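To: Kaltcombe makers list
Subject: Re: Arm kits for the next budget round

Replying to the whole list, as a few people wrote to me off-list after the last message and I'd sooner have one argument than five.

> The quote from Espinoza is for a pair of desktop arms at
> $1,864, freight to Kaltcombe included. They hold the
> price until the end of December. I'd say we take it. The
> Grasemlow group bought the same set and they are very
> happy with it. We can have both arms sorting parts by
> the time the new members start, and that frees up the
> bench for other work. If we wait, we pay more.

I've read the quote twice and I'm still not keen. The price covers the arms and the power supplies. It doesn't cover spare servos, a second controller, anything to bolt the arms to, or the hours. Last time we bought "a complete kit" we spent another $700 before it did anything, and most of that went through on petty cash so it never showed up against the project.

On Grasemlow being happy: I asked them what the arms do in a normal week. The answer was that they get shown to visitors. Fair enough, but that's a display budget and ours is meant to be for gear members use.

I'd also like to see some numbers on the sorting claim. Fetching one soft, light object with a gripper is a long way from sorting a drawer of M3 screws. The most I'd expect from arms this size in the first few months is what we have on the table now, a black arm holding a yellow pom-pom over the wooden top of the little microver, with the green printed arm set up by the round tray.
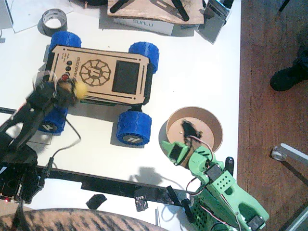 What I'd want before we vote

1. A parts list with prices, including servos. I'd put down at least four spares per arm. If Espinoza won't quote spares separately, that tells us something about what happens when one strips a gear.

2. A printed option, costed properly. Filament is cheap, but somebody has to count the print time and the failed parts. The Cutbridge people reckon $50 in plastic for an arm, which I don't believe either. Servos, wiring and fasteners are where the money goes, and you pay for those whichever way you do it.

3. Bench space. Two arms, a rail, trays and a rover fill a table very quickly, and we have 11 people on the roster wanting that same table in the evenings. Does the gear get packed away each night? If so, who sets it up and calibrates it again?

4. One job, written down in a sentence, that a member has asked for and that an arm would do. "Sorting parts" is too vague to buy against.

5. Something in writing about the price after December. I have never seen one of these deadlines that didn't get extended when you rang up.

I'm not against arms on principle – I'd quite like a decent one on the bench. But I would sooner spend a small amount on servos and a proper mounting board now, run the work through the summer, and come back to the list with what broke and how often. Then we can see what the quote looks like beside that.

If the answer is still yes, fine, I'll second it. Until then please put me down as a no on the $1,864, and can whoever has the original PDF from Espinoza send it round? The copy I got is missing the warranty page.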